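4.2 Garment folding with hand-held grippers

We test whether demonstrations recorded without a robot can train a two-arm folding policy. The operator works at a table with one gripper in each hand. A head view covers both tools and the basket (Figure 3), and each gripper carries its own camera. The Ullora set holds 667 demonstrations on small knitwear, collected at our Vanen site under a protocol written by Annelies Stevens. 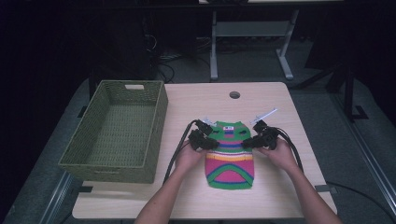
Figure 3. Head view with both grippers at the shoulders of a striped knitted garment.

Grasp points are labeled by region: shoulder, collar, cuff and hem. Collar grasps are the hardest to label – the ribbing bends under the jaws, and the front and back layers can be confused in the head view. Labels for this region are therefore made from the gripper views.

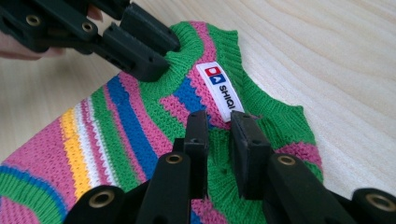 Why not use the head view alone?
In our tests the policy trained on it often took one layer of fabric where two were needed.

Cuffs raise a different problem. The opening is narrow, and a small error in approach angle places a finger inside the sleeve. We keep such attempts in the Asante split and mark them as failures.

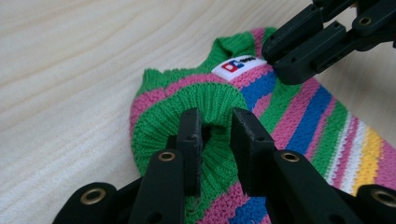 4.3 Policy training

All policies were trained for 40 epochs with the Domavach encoder held fixed. We report the mean over three seeds.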